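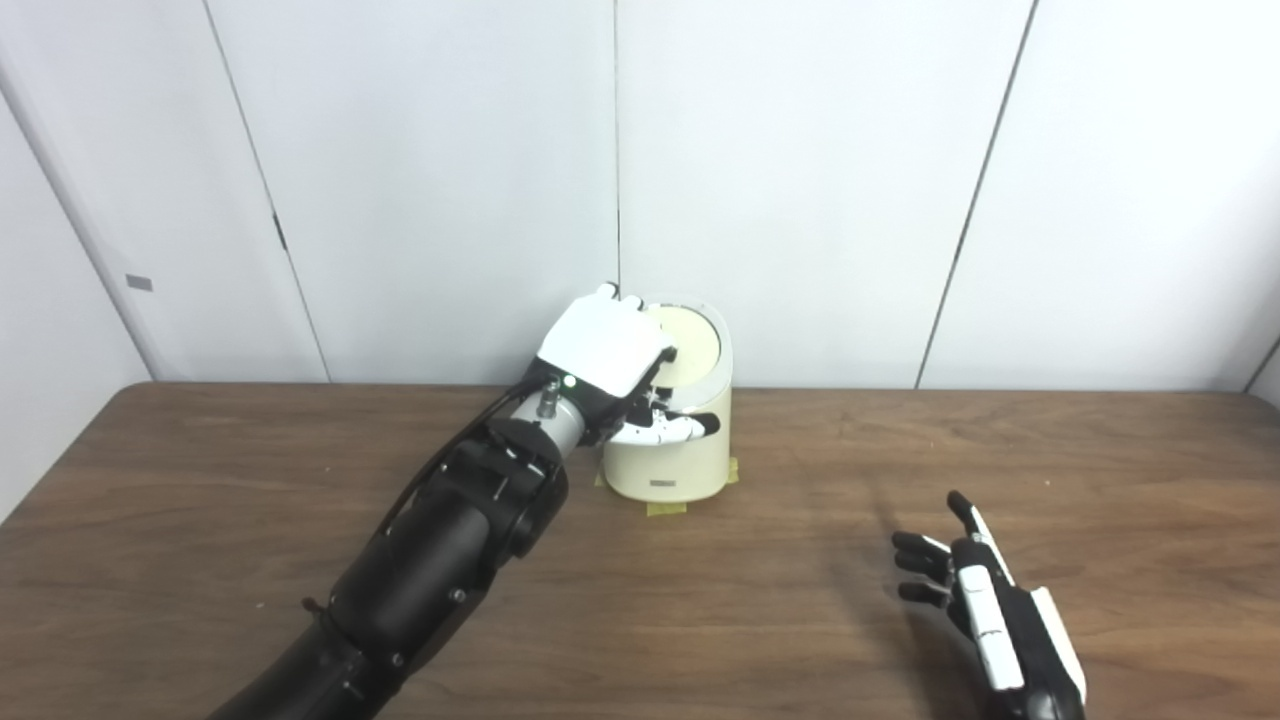
Parveen Dewan asked whether a loyalty campaign that pays out in prize draws tells you anything about loyalty, and Waltance spent most of its open afternoon on that point.

The agency runs social promotions for regional travel brands. The visit covered two accounts. Pandetti, a ferry operator, had passengers post a photo from the port of arrival and tag the route. Each tagged post earned one entry, with a cap of 4 per account. The campaign closed with 192 valid entries against a target of 300. Staff put the shortfall down to the tagging rule, which many passengers missed.

Betancur, a hostel group, dropped the draw. Guests who left a review by the checkout link received a fixed credit toward the next stay. Cost per review was higher, but the credit codes made repeat bookings traceable — something the ferry data could not support.

Shahnaz Karunaratne then demonstrated Prarno, the in-house dashboard. It pulls post counts once an hour and flags duplicate accounts for manual review. Exports are limited to 200 rows, so larger campaigns have to be stitched together by hand. A fix is planned for June.

Questions ran over. Dewan wanted to know how deleted posts are treated. They stay in the total until the next full refresh, and the entry remains valid if the post was live at the time of the draw. The written rules for the ferry campaign do not mention this.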